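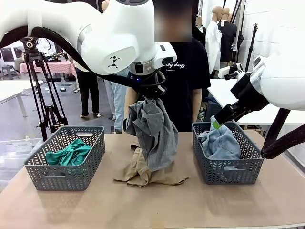

Prumness Puts Its Laundry Lessons on the Shelf, Free to Anyone With a Robot and Patience

LARERMONT, November. Prumness, the robot teaching company, today released Jidley, a library of 1566 recorded demonstrations in which a person steers a two-armed robot through one of the least glamorous jobs in any home: sorting clothes between baskets and a table.

Each recording in Jidley was made by remote control. An operator moves a pair of hand controllers, the robot's arms follow, and the system logs joint positions, gripper openings and video from fixed and wrist-mounted cameras. A model trained on the recordings then tries the job without the operator. Shirts, it should be said, have no respect for anybody's model.

"People send us videos of robots doing backflips and ask when ours will do that," said Hanneke Dierckx, head of demonstrations at Prumness. "I ask them when they last needed a backflip. Then I ask when they last did laundry."

Of the 1566 demonstrations, 1252 are complete runs from first grasp to last. The remainder contain a drop, a missed grasp or a change of heart by the operator, and Prumness has left them in with labels. Earlier in-house models trained only on tidy runs did fine until they dropped a sock, at which point they carried on folding air with great confidence.

Denim and Other Opponents

Jeans get a section of their own. They are heavy and stiff at the seams, and they like to come out of a basket bringing the basket along. Operators are taught to take one fold of cloth between the fingertips, lift a little, and check the grip before committing to the rest. Green fingertip pads make the contact point easy to find in the wrist video, including against blue cloth.

A second person often works beside the table, pointing out a spot or a garment while the operator drives.
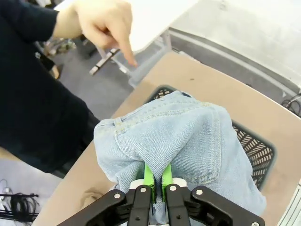 Bring Your Own Pants

Jidley comes with Zeleke, a playback tool that runs any recording at normal speed or one step at a time. It also lets users trim, relabel and add their own sessions. Hinata Hattori, who wrote most of it, describes the interface as "plain, and staying that way."

Prumness will open its Larermont workshop to visiting operators every Tuesday, with training in groups of 3. No robotics background is required. Past trainees report that the first hour is humbling and the second is mostly socks.

The library and Zeleke are free for research and classroom use. Commercial licenses are handled by Benedito Mendonça at the Larermont office.

Press contact: Jozefína Krajčí, Prumness, Larermont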